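Tilt Bug FAQ

Last updated May 8, 2019

Since we posted the short notice on the tilt bug, the Voneo inbox has been wonderfully full. Thank you! Some of you sent logs, one of you sent a drawing, and several of you asked better questions than we had asked ourselves. Kamala Ramasamy and I have pulled the most common ones together on this page.

What went wrong?

In release 6 of the Voneo simulator, the robot's head camera could lose its reference to level. The physics kept running correctly, and gravity still pointed at the floor. The rendered view, though, came out rotated, and any controller that trusted that view to work out "up" got bad numbers. The arm then planned a reach in a frame of reference that didn't match the room.

What does it look like when it happens?

The whole kitchen leans. Walls, window, counter and painting all go over together, and the two arms seem to be working on the side of a hill.

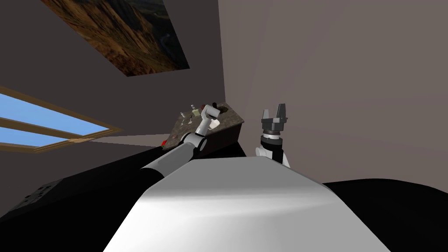
If you only watch the joint plots you can miss it completely, and we did for a while. The joint angles are legal, the torques are calm, and no alarm goes off. Please do look at the rendered view at least once per batch. It takes seconds, and it's the fun part anyway.

Who found it?

Natanael Leite, on the Nirkcombe task set. He was replaying a batch of 436 episodes because the grasp scores looked too low, and 111 of them turned out to have the wrong camera reference. We are so pleased he got suspicious! The score alone would have told us the policy was weak, and we'd have spent the rest of May retraining a policy that had nothing wrong with it.

Could this hurt anyone?

In simulation, no. On hardware, a controller with the wrong idea of "up" can drive a gripper into a counter or swing an elbow somewhere a person is standing. So please treat this as a safety matter if you move anything from Voneo onto a real machine. Any policy trained on release 6 should stay off hardware until you have run the level check (see below).

What caused it?

A reset step ran out of order. When an episode ended early, the base pose was restored before the camera mount was, and the mount kept the leftover rotation from the previous episode. Episodes that ran to their full length were fine. Sirkka Kettunen tracked it down over two long evenings and wrote a lovely small test that fails every time on the old code.

Are the wrist cameras affected?

No. They take their pose straight from the gripper link and skip the mount altogether. A wrist view can still look pretty strange, of course -- you are right down among the objects, and a bowl close to the lens can fill half the picture. Mixed clutter makes it harder still to judge what is level. Use the head camera for the check and keep the wrist view for looking at finger placement. 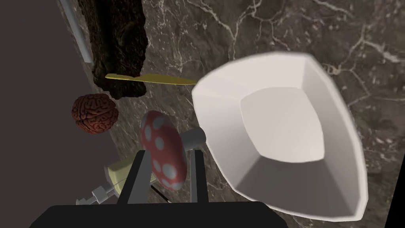

How do I run the level check?

Update to the patched release first. Then:

1. Open the batch in the replay viewer and turn on the gravity arrow.
2. Step to the first frame of each episode.
3. Compare the arrow with the corners of the room. They should run parallel.
4. Mark any episode where they don't, and leave it out of training.

The patched version also has an automatic check that stops an episode when the arrow and the mount disagree by more than 12 degrees. Costel Omerović thinks that limit is too generous, and he may be right. It's a setting, so go ahead and tighten it.

Do I have to throw away my old data?

Usually only the marked episodes. Joint recordings and wrist views from those episodes are still good, and the Aravena group is already using theirs for a grip study. Head camera frames can be rendered again if you kept the state files.

I found something else that leans. Where do I send it?

Please send it to Lucimara Holanda at the Tendesholm office, with the episode number and the state file if you have it. Half-finished reports are welcome too. We love a weird one!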